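Last updated in March. If your question isn't answered on this page, write to the house office and Stella Temba or Edem Boateng will reply.

# Wenar House: questions from new and prospective tenants

## Applying and moving in

**Who can rent a room at Wenar House?**

Anyone over 18 who is working, studying or training locally. Tenancies are for one person per room. Couples can apply for the two larger rooms on the top floor, but these don't come up often and there is a separate list for them.

**How long is the minimum stay?**

Five months. After that the tenancy rolls on month by month until you or we give notice.

**What is the rent and what does it cover?**

A standard room is £718 a month. That includes heating, water, electricity, wifi, council tax and the weekly clean of the shared areas. It doesn't include contents insurance or a TV licence for your own room. The television in the ground-floor lounge is covered by ours.

**Is there a deposit?**

Yes, five weeks' rent, held in a protected scheme. You'll get the scheme reference by email within 10 days of paying. We don't charge for references, contracts or inventory checks.

**What time can I move in?**

Keys are handed over between 10am and 5pm. If your train or flight gets in later, tell the office beforehand and we'll leave your keys in the coded safe by the side door. Please don't ask other tenants to let you in on your first night, as they won't know who you are.

**Can I see a room first?**

Yes. Viewings are by appointment with Edem. We can do a video call if you're abroad, and several of our present tenants took their rooms that way.

## Your room

**What furniture is in it?**

A single or small double bed with a mattress, a wardrobe, a desk, a chair and a bedside lamp. You need your own bedding, towels and desk lamp. Room 17 has no desk but has a built-in shelf at desk height, and it is let at the same rent.

**Can I put things on the walls?**

Use the picture rail. Hooks for it are free from the office. Tape and sticky pads pull the paint off, and repainting a wall comes out of the deposit.

**Can I bring my own heater?**

No. Portable heaters of any kind are against the fire rules for the building. If your radiator isn't working, report it and we'll lend you an oil-filled one that has been tested.

**Can I have a small fridge or kettle in my room?**

A kettle is fine. Fridges, rice cookers, toasters, hotplates and air fryers are not allowed in bedrooms. They can be kept in the kitchen if there is room on the shelf and they've been through the yearly electrical check.

## Kitchens

**How many people share a kitchen?**

Each floor has its own, shared by the tenants on that floor. You're welcome to use another floor's kitchen if yours is out of action, but please ask first.

**What is supplied?**

Cooker, fridge-freezer, microwave, kettle, toaster, a basic set of pans, and crockery and cutlery. Most people add a favourite knife or frying pan of their own. Mark anything you want back.

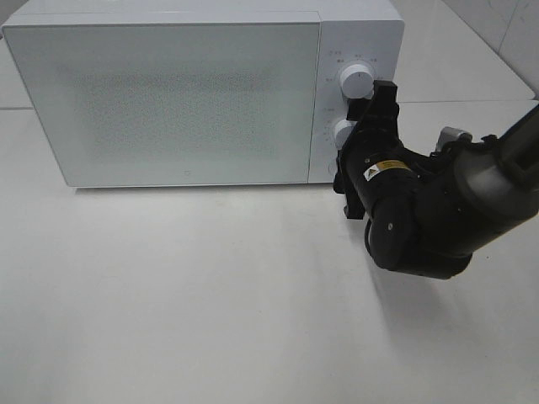

*Photo: Hậu Tiêu / Wenar House*

**Where do I keep my food?**

Every room has a numbered cupboard and a numbered fridge shelf. The freezer drawers are shared between two rooms. Food left outside these spaces is treated as free for anyone to eat. Unlabelled food is cleared out on the first morning of each month.

**Who cleans up?**

You wash up, dry and put away your own things the same evening. Our cleaners do the floors, worktops, sinks and bins once a week. They don't do washing-up, and they don't clean the inside of the oven or microwave, so wipe up spills when they happen. Cover food before you heat it.

**The smoke alarm goes off when I cook. What should I do?**

The kitchens have heat alarms, so it's normally the one in the corridor. Keep the kitchen door shut and turn on the extractor before you start. If it does go off and there's no fire, open the corridor window and press the reset on the panel by the stairs. Never cover a detector. This is the one thing we will end a tenancy over without a second warning.

## Laundry, post and bikes

**Where is the laundry?**

In the basement, open from 7am to 10pm. There are washers and a dryer, all run from the Flestotik app. You can add money by card, and the app tells you when your load is finished. If the app is down, the office can start a machine for you during working hours.

**How do parcels work?**

Letters go in the pigeonholes. Parcels that don't fit are put on the rack behind the office door and you'll get a text. We can't sign for anything perishable or for goods worth a lot of money.

**Is there somewhere for my bike?**

There is a covered store in the yard. Bring your own lock; the shop we send people to is Kovács, at the bottom of the hill. Bikes in the hallway will be moved, and e-bike batteries must not be charged overnight.

## Guests and noise

**Can I have people to stay?**

Up to two nights in any week, one guest at a time. Tell the office their name so we know who is in the building if there's a fire.

**When are quiet hours?**

From 11pm to 7am. Several tenants work nights at the hospital, so please keep music down in the daytime too.

## Repairs and problems

**How do I report a fault?**

Use the form on the tenants' page, or put a note through the office door. Give your room number and say whether we may go in while you're out. Jairo Cusi does most of the repairs himself. Boilers and anything to do with gas go to our contractor, Fakon.

**What counts as an emergency?**

A leak you can't stop, no power, no heating in cold weather, a broken outside lock or a smell of gas. Ring the out-of-hours number on the back of your door. For gas, leave the building first and call the gas emergency line from outside.

**I've fallen out with someone on my floor. Who do I talk to?**

Marjan Taheri, the house manager. What you tell her stays private unless someone is at risk. She can arrange a room change if one is free.

**How much notice do I give when I leave?**

One month, in writing. Email is fine.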